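Tasville Works Forum > Premises and Equipment > Workshop lighting and bench surfaces, Bay 2
Status: open to comment

Posted by: premises_desk
Thu 25 September

Members are asked to comment on the proposed changes to the lighting and bench surfaces in Bay 2. The proposal has two parts. The first is to replace the overhead strips with the Konier warm-white fitting already in use in the stores. The second is to withdraw the green bench surfaces and put down pale grey ones from Timen. The quotation for both parts is 1,850, including removal of the old material. Comments should be confined to these two matters. Requests concerning the heating belong in the other thread.

Posted by: bench41
I support the first part and object to the second. Green is easier on the eyes over a full shift, and small dark parts are readily found on it. Pale grey shows every mark. The stores changed to grey in March and the surface there already looks poor.

Posted by: lemaire_returns
With respect to the previous poster, the surface in the stores looks poor on account of the trolleys. It is not a fair comparison. Those of us who check finishes for the Lemaire orders find that green throws a tint on to anything light in colour, and we have had to carry items to the corridor window to judge them. I would ask that at least the end nearest the door be changed.

Posted by: premises_desk
A partial change is possible. Timen supply in single lengths. The price would have to be requested again.

Posted by: q_stores
May I ask whether the tube light within the shelving is included in the quotation? The notice refers to overhead strips only. If the ceiling is made warm white and the tube is left as it is, there will be two colours of light in the same bay, and the tint complained of will be worse than before.

Posted by: premises_desk
The tube is not included. The point is noted and will be put to the electrical contractor.

Posted by: bench41
I should add that the present strips are perfectly serviceable. My support for replacing them rests on the glare, which is troublesome on metal parts. If a diffuser can be fitted over the existing strips at lower cost, I would prefer that to a new fitting.

Posted by: lemaire_returns
Diffusers were tried in the packing area and reduced the light too far. I cannot agree that they are a suitable answer for inspection work. The glare is a matter of where the strips are placed, and a diffuser would leave them exactly where they are.

Posted by: bay2_supervision

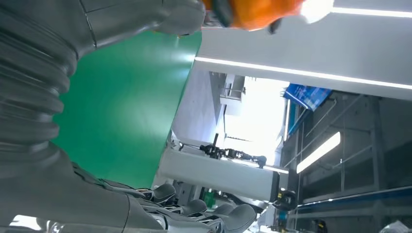 Bay 2 Assembly and Inspection Section, Tasville Works

The long strip runs along the lower edge of the white ceiling section, with a shorter one beyond it. The tube that q_stores mentions is set into the dark shelving. The section's view is that all of the lighting should be treated as one item and priced again on that basis. On the surfaces we are divided. A majority would keep the green, and those engaged on finishes would not. We would accept the partial change if the join is made flush, as a raised join will catch parts and cloths.

We also ask that the blue banner remain where it is, and that any work to the shelving be arranged so that it need not be taken down.

Posted by: q_stores
I am content with that, provided the tube is replaced like for like in length. The shelving bays are dark enough already and a shorter tube would leave the lower ones without useful light.

Posted by: bench41
I maintain my objection to grey at any bench where small parts are handled. I do not object to it at the door end.

Posted by: premises_desk
Thank you. Revised prices will be sought from Timen for one length with a flush join, and from the contractor for strips and tube together. The diffuser will be priced separately so that members may compare. This thread will remain open for 18 days, and the revised figures will be posted here when received.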